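# Workshop tips: placing a gripper near tile, brick and other patterned surfaces

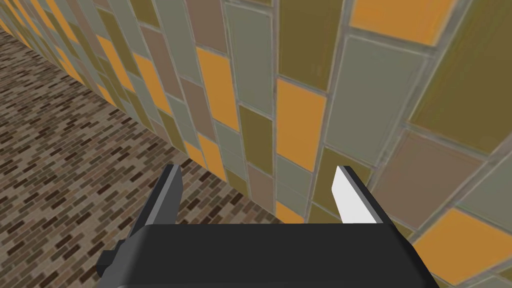
*Simulated view from behind the open gripper, facing the tiled wall over a brick-pattern floor.*

These notes come out of the Fedwood texture trials, in which a simulated arm was asked to stop its fingertips a set distance from a wall while the wall and floor patterns changed between runs. They are written for people who run a small arm at a bench, in a utility room or over a kitchen counter, and who want fewer bumps against the backsplash.

## What was tested

The policy was trained on 3,718 simulated approaches. Wall tile, floor pattern, lighting and starting angle were drawn fresh for each one. Testing used 200 approaches that the policy had not been trained on. An approach counted as good if the fingers stopped inside the target band without touching the wall and without a second correction.

With patterns varied during training, 72 percent of the test approaches were good. A second policy, trained the same way against plain gray surfaces, was clearly worse on staggered tile and about equal on painted board. Most of its failures were late stops. The Constead tile set, with large colored tiles and offset joints, gave it the most trouble.

## Tips for the bench

**Do not use grout lines as a ruler.** Joints that are offset from column to column give the depth estimate several edges that look alike. In the trials the policy would sometimes lock on to one joint and then slide to the next. If you need a fixed reference, put a strip of matte tape at a known height and measure from that.

**Keep the wall-to-floor line in view.** Runs in which the junction stayed visible between the open fingers ended closer to the target than runs in which the housing covered it. Tilt the wrist camera before you change anything in software. On our mount a few degrees was enough.

**Check the floor pattern too.** Small pavers seen at a steep angle shrink quickly with distance, and the far rows blur. A plain mat under the work area removes most of this. It does not need to be large; cover the strip next to the wall first.

**Watch for bright finger pads.** A white pad under a strong light can saturate part of the picture. Lower the exposure until you can see texture on the pad again, then leave it there for the whole session. Automatic exposure caused more drift than a setting that was slightly too dark.

**Approach at an angle, then square up.** A wall that recedes to one side gives large tiles near the camera and thin slivers far away, and the difference in size is useful. A straight-on approach loses it. Begin well off square, stop short, turn, and finish slowly.

**Open the fingers before the approach.** Opening them near the wall changes what the camera can see at the worst moment. It also moves the tips.

## Setting up your own check

1. Load the wall and floor models in Iltus, or any simulator that lets you swap textures by script.
2. Fix the camera to the wrist in the model where it sits on the real arm. Measure this twice.
3. Run a plain wall first and save the stopping distances.
4. Change the wall pattern only, and repeat.
5. Change the floor pattern only, and repeat.
6. Change both. If the error is larger than the two single changes added together, look at the junction line before anything else.

Runs of 70 per condition gave stable averages for us. Fewer may do if your arm always starts from the same pose.

## Limits

All of the figures above are from simulation. Rendered grout has soft edges and even shading; real grout chips, stains and collects dust, and glazed tile throws back reflections that the Fedwood scenes do not include. The trials also used an empty gripper. A held object hides more of the wall and may hide the junction completely, so treat the camera tip as a starting point and check it again with a load.

We have not tested glass tile or polished metal. The Dixit notes on shiny surfaces suggest a side light set low — we plan to run that condition in July, with the same stopping band and the same starting poses.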